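Stetska Opens Registration for Steamed Bun Program

GIRNDEN, Mon 17 June – The Stetska Culinary Center has opened registration for its summer program on steamed buns, which will be held in the Baptiste Building. The program offers 16 evening sessions on dough, pleating, steaming and table service.

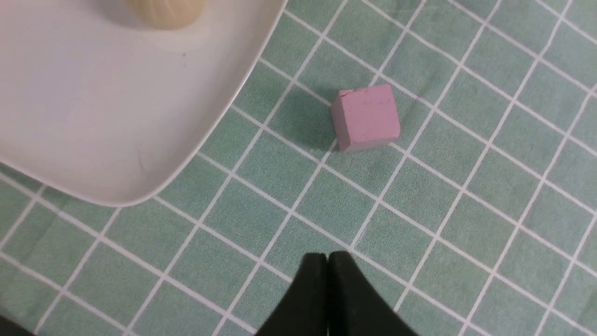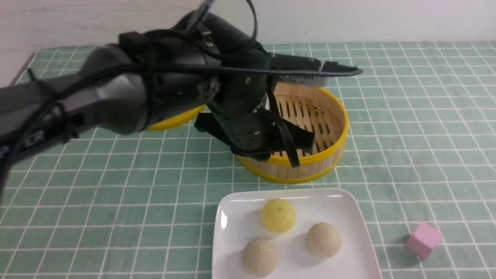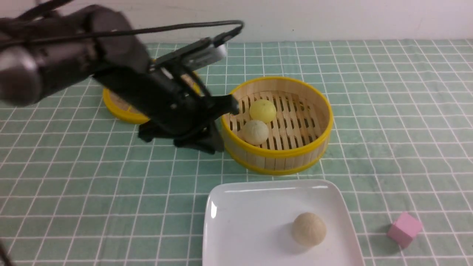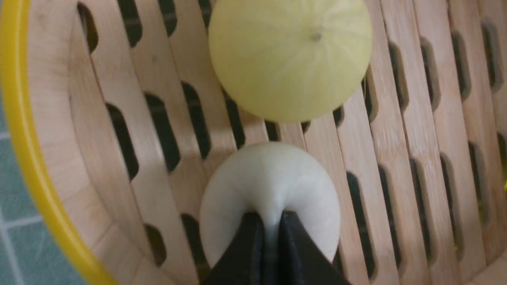
Participants will work with bamboo steamers and will prepare both plain and colored doughs. All flour and equipment are included in the fee. Aprons must be brought from home.

The center introduced the subject in February as a 2-day workshop, and almost 500 residents asked to be placed on the waiting list. A grant from the Pestari Fund has since allowed the center to extend its teaching hours.

Registration forms are available at the front desk and may be returned by mail to P.O. Box 1092, Girnden.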